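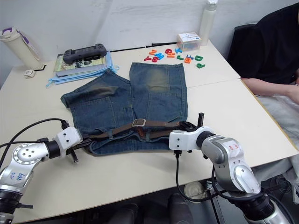 Tadby braided belt, brown, six months on

I bought this belt in September to replace a leather one that had cracked at the third hole. It is the plain brown version, sold in two widths. I took the narrower one, as the wide one wouldn't go through the loops on my work trousers.

The main thing to know about a braided belt is that there are no holes. The prong goes through the weave wherever you want it, so you can let it out a little after lunch. I found this more useful than I expected. The downside is that the prong pushes the cords apart, and if you use the same spot every day it starts to look tired. Mine shows it after 6 months of near-daily wear.
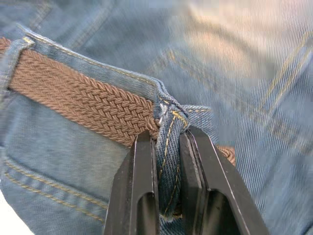
Sizing runs long. I am a 34 waist and ordered to match, and had a tail of 7 inches left over, which flaps about unless you tuck it behind the next loop. Trudy Mahuika at the Maihi shop told me to go down a size, and I should have listened. You can't easily cut a braided belt shorter, so get it right when you order.

The buckle is fine. It has a few scratches but hasn't bent. The stitching where it joins the strap came loose on one side and I fixed it with a needle and strong thread.

I also tried the Fumanell one, which is stiffer and costs more. It keeps its shape better but digs in when you sit down to drive.

Four out of five for comfort, three for wear. I would buy it again, one size smaller.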